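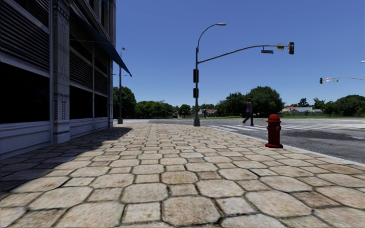

Moving the Mail Without Losing It

When Palley closed its branch office in March, the mail server there held 171 mailboxes and 11 shared calendars. All of it had to go to the main system at Semple, and most of it was in a format the new server would not read.

Hanane Kamel, who ran the transfer, began with the address books. Contacts are small, but they break easily. The old program allowed three street lines per person and the new one allows two. Her team wrote a mapping file that joined the second and third lines with a comma, then tested it on 60 records before touching the rest.

The mail itself was handled by Canen, a command-line converter. It reads each mailbox folder by folder and writes an archive file with a log beside it. The log lists every message that was skipped and gives a code. Most skips fell under code 200 – an attachment whose stated length did not match its contents. Harish Jaiswal wrote a short script to pull those messages out and save them as plain files, so that their owners could decide what to keep.

Calendars took longer. Repeating meetings are stored as a rule plus a list of exceptions, and the converter dropped exceptions that had been made on a phone. Asmaa Tazi compared the two sets by meeting ID and entered the missing ones by hand.

"I would do the calendars first next time," she says. "People will wait a day for old mail. They won't wait for this afternoon's meeting."

Kamel's own advice concerns storage. Archive files should be kept on a local disk during conversion, she says, and copied to the network only after the program has closed them. Two of the early files were opened over a shared drive and had to be built again from the source.

The old server is still switched on, set to read-only.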